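Home | About | Newsroom | Careers | Contact

March | By Jarmila Hrubý, Hernden

Zorna Hands the Tea Tray to the Robots

Zorna has put robot arms in charge of the office tea tray, a job its 56 employees had long agreed was somebody else's. Staff get back 15 minutes a day, most of it formerly spent looking for the peach.
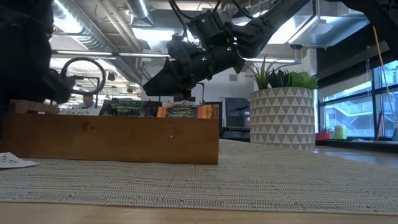
Issue 20

Blackcurrant Burst and Peach & Passion Fruit both stay on the menu. "I used to straighten the packets between calls," said office manager Yulan Feng. "Now I get to finish the calls, so it's a mixed blessing." No jobs are affected. Kettle duty remains human.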